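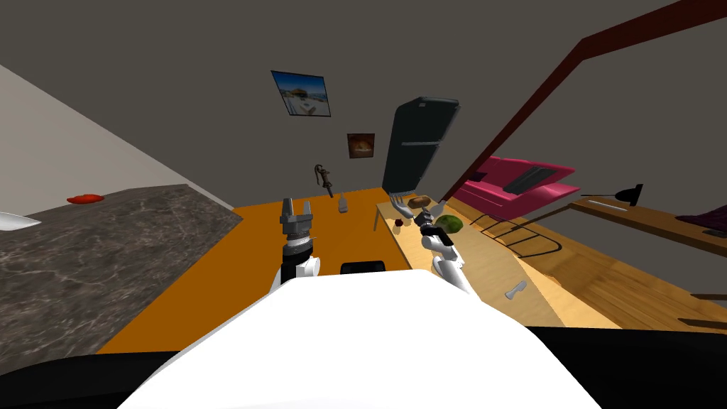

Skisula 337 Continuous Emissions Monitor

The Skisula 337 is an extractive gas analyzer for stack monitoring on boilers, turbines and stationary engines. It measures nitrogen oxides, sulfur dioxide, carbon monoxide, carbon dioxide and oxygen in one cabinet, and stores the readings in a form that can be used for permit reporting. It replaces the earlier Skisula wall unit, which is no longer sold but remains supported for parts.

The 337 is intended for plants that have one or two stacks and a small environmental staff. Larger sites with a shared data room should look at the Wana rack series, which uses the same optical bench but accepts more sample lines.

Measurement

Sample gas is drawn through a heated probe and heated line to a two-stage chiller, where water is removed before the gas reaches the bench. Nitrogen oxides are measured by chemiluminescence, with an NO2 converter ahead of the reaction cell. Sulfur dioxide is measured by ultraviolet fluorescence. Carbon monoxide and carbon dioxide share an infrared cell with gas filter correlation. Oxygen is paramagnetic.

All results are reported on a dry basis. If your permit limit is written on a wet basis, or in pounds per million Btu, the controller applies the conversion and keeps both values. The raw reading is never overwritten.

Ranges are set at the factory from the span values on the order form. Dual range is standard for carbon monoxide and optional for nitrogen oxides. Units that start up and shut down often will usually need the high CO range; a turbine can run at single digits under load and reach 3000 ppm for a short time during a cold start.

Calibration

The controller runs a daily zero and span check without an operator present. Cylinder gas is sent to the probe, so the check covers the full sample path, including the filter and line. A failed check raises an alarm, flags the hours that follow, and repeats once after a delay that you can set. Drift is plotted for each gas and can be viewed from the front panel.

Linearity checks and relative accuracy tests are started by hand from the test menu. The controller steps through the gas levels, waits for a stable reading at each, and writes a report listing cylinder numbers, expiration dates and certified values. Cylinder data must be entered when a bottle is changed. The controller will not start a test on an expired cylinder.

Data and reporting

Minute averages are kept on internal storage for 4 years, and hourly averages for the life of the drive. A second drive mirrors the first. Data can be exported as comma-separated text or sent to a plant historian over Modbus TCP.

The reporting package includes templates for excess emissions summaries, monitor downtime and daily calibration results. State agencies differ in what they accept, and the templates can be edited. Nuttall, our reporting partner, can prepare a template to match an existing permit — allow time for this before the first reporting period, particularly if the permit is under renewal.

Permit limits are stored in a table, separate from the measurement settings. When a limit is revised, enter the new value with its effective date. Hours before that date are still judged against the old limit.

Coal and solid fuel sites

On coal, wood and refuse-derived fuel, order the probe with the blowback option and the ceramic filter. The Grinder pre-filter is also recommended where fly ash is sticky or coarse. It is a motor-driven scraper that clears the probe inlet at set intervals and has its own disconnect. It is not rated for use on gas streams below the acid dew point.

Installation

The cabinet requires a clean, dry space with steady temperature. An outdoor shelter is available with heating and cooling installed. Keep the sample line as short as the site allows and pitch it down toward the cabinet with no low points. Drains from the chiller are acidic and must go to a suitable waste connection.

Supplied with the analyzer:
Heated probe with filter, flange gasket and bolts
Chiller and sample pump
Controller with both drives installed
2 spare particulate filters
Printed manual and wiring drawings

Sample line, cylinders and regulators are ordered separately.

Service

The converter should be tested for efficiency every quarter. Pump diaphragms and chiller tubing are annual items. Factory service visits for the fall outage season are booked from July. For a quotation, send the fuel type, stack temperature, expected moisture and a copy of the monitoring section of your permit to Damian Malinowski in applications engineering.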